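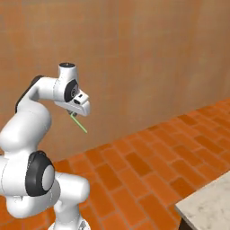

I have finally learned to love my desk lamp, and it only took me one long winter of drawing badly! Since December I've been trying to get a page of ink sketches done every evening, and light turns out to matter so much more than paper or pens (I own far too many pens). What I want is exactly the hunched pose of that white arm, lower part folded back, upper part arching over the top, and the end of it turned down toward the floor. Set it like that and the shadow of your hand falls away from the line you're drawing. Set it straight up like a flagpole and you'll be inking into your own shadow all night.

My own lamp is an old Waltier I got from Ultan Hennessy when he cleared out his studio in Mokham. The springs were shot and the top joint sagged, so I spent a weekend with a screwdriver and a bag of washers, and now it stays put wherever I leave it. I'm so pleased with it! A new one was 163 at the art store and I very nearly bought it. 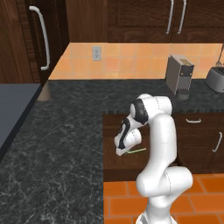

The other big change is that I moved the desk so the lamp sits on my left. I'm right-handed, and I can't believe how long I had it on the wrong side. Cross-hatching is a joy now, even the tiny stuff, and I've stopped leaning in until my nose is practically on the page. My neck is grateful too.

I'm on page 200 of the sketchbook as of last night, mostly rooftops and a lot of my neighbor's very patient dog. Next I want to try warm bulbs against cool ones, same subject, same pen, and see which one makes my grays muddy. If you've got a favorite bulb for ink work, please leave a comment, I'd love to try it before I start the next book.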